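About Sastarby

Sastarby records manual tasks for robot training. Customers send us a task, a set of objects and a description of what counts as finished. We return recordings of the task being carried out by a person operating a robot, together with the arm positions, gripper commands and camera streams for each attempt.

The company started in a rented unit in Rivcombe with 2 arms and one operator station. We now run 6 stations on the same site and employ operators, technicians and a small software group. The main office and the recording floor share a building, so a fault reported by an operator in the morning can usually be looked at before the next block starts.

What we record

Most of our work involves household and personal items: bags, clothing, soft toys, kitchen goods, stationery. Rigid parts are easier to pick up and easier to simulate, and many customers already have good results with them. Requests to us tend to concern objects that bend, fold, sag or trail. Straps are a common case. A strap can be gripped from many directions, it moves when the bag moves, and it rarely lies the same way twice.

We keep 145 task definitions in our library. Each one lists the permitted starting layouts, the end state, the time limit and the conditions under which an attempt is stopped. Customers can license recordings made against these definitions or commission new ones.

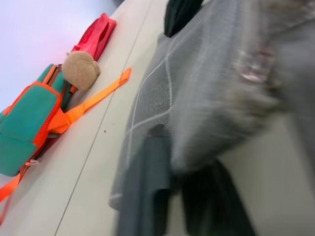
Two methods of demonstration are in use. In remote control, the operator holds a pair of handles and the robot follows their motion with a short delay. In hand guiding, the motors are set to a low-resistance mode and the operator moves the arm directly. Remote control is the default, as it keeps the operator's hands out of the camera views. Hand guiding is used for slow insertions and for tasks where the operator needs to feel contact through the arm.

Every attempt is kept, including the ones that fail. Failed attempts are labeled with the step at which they went wrong: approach, grasp, transport or release. A recovery within the same attempt is labeled separately. Some customers filter these out and some ask for nothing else.

Operators

New operators train for 6 weeks before their recordings are delivered to a customer. The first 2 weeks cover the stations, stop procedures and labeling rules. The rest is supervised recording. Operators work in blocks of 53 minutes, followed by a break away from the station. Speed is logged but is not used to set pay.

Software and formats

Recordings are captured with Macapagal, our in-house tool for synchronizing camera and arm data. It checks each file for dropped frames and clock drift before the attempt is accepted. Delivery is in open formats, with a plain-text index and calibration files for every camera. Conversion to a customer's own format can be quoted separately.

Second site

A second recording floor opened in Cultham in May. It handles commissioned work with larger objects, which need more table space and a longer reach than the Rivcombe stations allow. Both sites use the same task definitions and the same acceptance checks.

Visits are possible by arrangement at either site. Commissions should be sent with a task description and, if available, a list of the objects required.

Page last updated Sep 10, 2023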